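Eltport Robotics Club
Minutes of the May meeting, held in the upstairs room at 7.15 pm

1. Minutes of the last meeting
Agreed, after the word "triumph" was struck from item 4.

2. Kitchen task for the Brunden Cup
The simulation group showed its kitchen on the big screen. The arm now gets its gripper over the small grey block to the right of the sink, which in April it regarded as a matter of opinion. The frying pan stays in the basin for this round. A member asked if the arm could be made to wash it and was told that the rules do not mention washing, only moving things from one spot to another.

The group has 3 objects to move and has so far written code for 2. The remaining one is the white package with blue printing. It was felt that the package should be attempted before anyone spends another evening improving the marble.
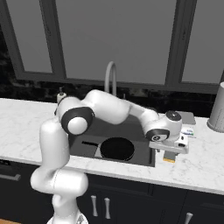 3. Second viewpoint
The meeting looked at the other view of the same kitchen and spent some time working out which way it faced. Opinion was divided over the pale rod on the left, and remained so after tea. The large grey panel across the top was agreed to be large and grey.

Brunden allows entrants to submit up to 3 viewpoints. The group would like to keep this one in while it looks at where else a viewpoint might go. Agreed, with one against, who asked for that to be recorded – it is hereby recorded. 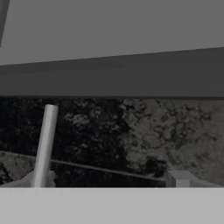 Second viewpoint, Brunden Cup kitchen, as shown at item 3.

4. Training runs
The Fiore script will be left going on the club computer until it reaches 3,000 runs. Members are asked not to switch the computer off at the wall to charge their phones. A notice to this effect was already up and will be replaced with a bigger one.

5. Bradine visit
The Bradine school club would like to come and see the kitchen task. Welcome in principle. Somebody needs to find the other extension lead first.

6. Any other business
The biscuit fund is in debt to the cable fund. Carried over.

Meeting closed at 9.05 pm.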